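Tronditum Opens Simulated Kitchen for Robot Training Data

Tronditum has begun collecting practice runs for a robot arm in a simulated kitchen, the company said in September. The runs will be used to train a control model called Wikum, which learns to handle household tools by copying recorded examples.

The first batch covers kitchen knives. An operator steers the simulated arm to a knife, closes the gripper on the handle, lifts it and sets it down at a marked spot. Each attempt is saved with the view from the wrist camera, the position of every joint and the opening of the fingers. Tronditum plans to record 3,000 attempts before it starts the first full training run.

"We picked knives early on purpose," said Lutfa Khan, who leads the data work. "The handle is the only part we want the gripper to touch, so a good example and a bad example are easy to tell apart."

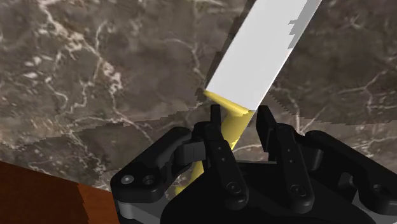

Pramila Ahuja

The serrated knife with the yellow handle is one of the models in the set. Operators are asked to take it by the handle close to the blade, with a finger on each side. A grip farther down is still accepted if the knife does not swing when the arm moves. Any attempt in which a finger closes on the blade is marked as a failure and kept in a separate folder.

Failed attempts are not used in the first round of training. Khan said the team may use them later to teach the model when to let go and try again.

Countertops, lighting and the starting position of the knife are changed between sessions. Dark stone and wood surfaces are both included. The aim is to keep the model from tying a grip to one background, a problem the company ran into with an earlier set that used a single plain table.

Operators work in shifts of 90 minutes, using a hand controller and a screen that shows the wrist view next to a wider view of the room. A second person reviews the recordings the same day and removes any with long pauses or dropped frames. New operators spend their first shift on practice runs that are thrown out.

The simulator is called Etidari and was built in-house. It still has rough spots. Edges can look blocky up close, and contact between the fingers and thin objects sometimes needs to be corrected by hand. Khan said the team decided to start recording anyway and fix the rendering as it goes, as long as the joint and contact data are sound.

Fülöp, a maker of kitchen equipment, is paying for part of the work and will get early access to the trained model. It has asked for whisks, ladles and peelers to be added after the knives. Those objects are being modeled now.

Tronditum has set a target of 70 percent successful pickups on knives the model has not been trained on. If it reaches that figure in simulation, testing will move to 2 real arms at the company's lab, where blunt practice knives will be used at first.

The company has not decided whether to release the recordings to outside researchers.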